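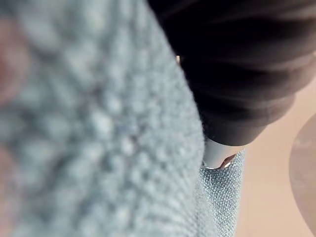

Knitted and woven fabric at close range, seen from the wrist camera during a garment-handling demonstration. Credit: Vulodance

Reading time: 3 min

February
By the Veltbridge news desk

Search this site Search Clear

Vulodance has released a set of 2625 recorded demonstrations in which operators guide a two-arm robot through garment sorting by remote control. The recordings were made at the company's workshop in Mernby and cover three tasks: separating one garment from a mixed pile, turning it to find an edge, and laying it flat on a work surface.

The release is the second from the company. The first held 1000 demonstrations, all of them with folded towels of a single size. The new set uses clothing and household textiles in mixed condition, with knits, canvas weaves and heavy dark fabrics placed together in the same pile.

Operators work from a seated station with a pair of leader arms. The leader arms have the same joint layout as the robot, at a smaller scale, and the robot follows their joint angles. A trigger on each handle closes the corresponding gripper. There is no force feedback in the handles. Operators judge contact from video, using one fixed overhead view and one camera on each wrist.

The wrist views carry most of the detail needed for the final part of a grasp. Focus is fixed at a short distance, so a weave can show individual threads while a knit lying closer to the lens dissolves into blur. Vulodance kept such recordings in the set. According to the release notes, a policy trained only on clean views performed poorly when fabric came up against the camera, a common event in a deep pile.

Dark fabric was the other difficulty. Folds in black or very dark brown cloth give few highlights, and the gap between two garments can look the same as a crease in one of them. Operators were told to approach these areas slowly and to lift a short distance before committing to a full pull. The pause is marked in the data as a separate phase.

A smaller part of the release was recorded by hand guiding. In this mode the motors are held in gravity compensation and the operator moves the arm directly, standing next to the bench. The set contains 428 hand-guided demonstrations. They are shorter on average than the remote ones and contain fewer regrasps, but the operator's sleeve or fingers sometimes enter the overhead view. Those segments are flagged so that users can leave them out.

Each demonstration includes joint positions, gripper opening, commanded positions and the three video streams, all on a common clock. Failed attempts are included and labeled. A failure is defined as a dropped garment, a grasp that takes hold of two items, or a run stopped by the operator. Runs stopped for mechanical reasons were removed.

The control software is based on Jireš, a teleoperation package already used in several small labs for bench-top arms. Vulodance changed the smoothing filter on the leader side, which had added a noticeable lag on quick wrist turns, and reworked the start routine so that the robot moves slowly to match the leader pose before following begins. Both changes have been sent back to the Jireš project. The filter change is in the current version; the start routine is under review.

New operators trained for 19 hours before their recordings were accepted. Most of that time went to learning the wrist views. The notes say that operators who relied on the overhead camera tended to close the gripper too early, above the cloth, and then press down to correct.

The company has also published results for a baseline policy trained on the remote recordings. It handles single-layer woven items best. Loose knits remain the weakest category, mainly from gripper tips catching in the stitches on release. No results are given for the hand-guided recordings alone.

Data and documentation can be downloaded after registration. A third collection, covering zippers and buttons, is planned at the same site, with recording to start once the new gripper tips have been fitted.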